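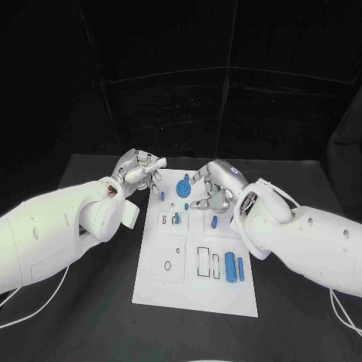
Shop-floor chores, part two

We asked whether a machine with two hands can sort and fit small parts as a person does at a bench. Skomska lent us its parts list in February, and we ran 314 trials on pegs and cylinders.

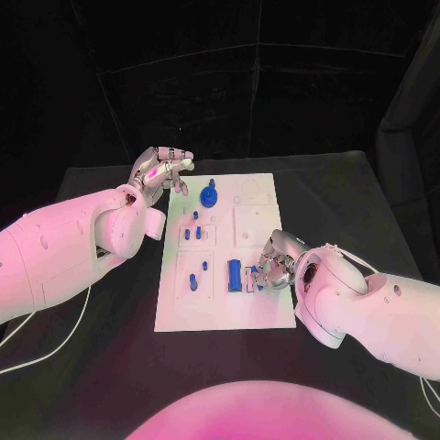 Drestuneck Student Robotics Club
20/03/2018

Short pegs were the hard part — the fingers hide the hole from view.

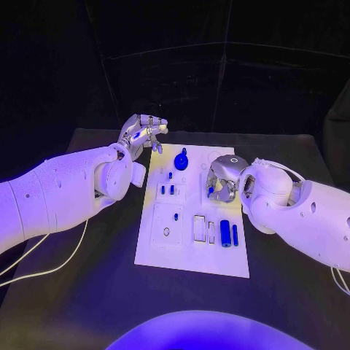
More than 5 settings were tried for the grip, and 2 were kept. Our answer for now is no for the kitchen, and maybe for a slow bench job. Drundico's feeder test is still open.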